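Apr 30, 2024
Štěpánka Štěpánek

4.2 Wear as a record of use

It is often claimed that the marks inside a metal bin can be read as a diary of what has passed through it. We doubt this. In the Bamcombe survey, 395 bins were graded by eye in February, and the graders were asked to say which wall had taken the most knocks. They agreed on 119 of them — a poor return for a method that Lumanlan treats as settled. Figure 17 gives a fair idea of the difficulty.
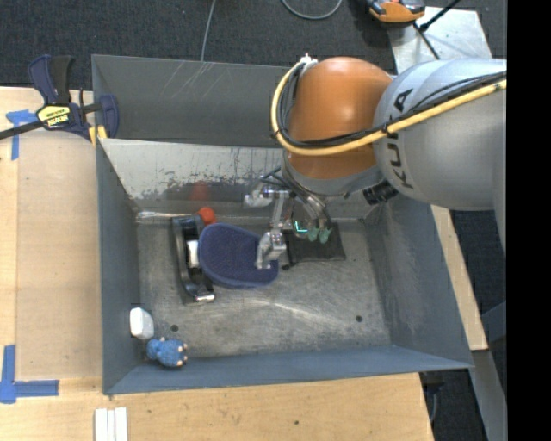

Figure 17. Sheet-metal bin with inward-sloping sides; scuffing on the lower part of the far slope, bare worn floor, and a blue mesh object on the floor.

The scuffs on the far slope are dark and ragged, while the panel over them carries only pale diagonal scratches. A keen reader might say that goods slid down the slope and seldom touched the panel. Perhaps they did. The same pattern could come from cleaning, or from one bad week with a badly chosen load, and the streaks on the floor do not help us choose. Boletti's scale would score the floor and the slope alike, although the two kinds of mark look quite different. Until bins are followed from new, we would treat any wear score as a description of the metal and leave the contents out of it.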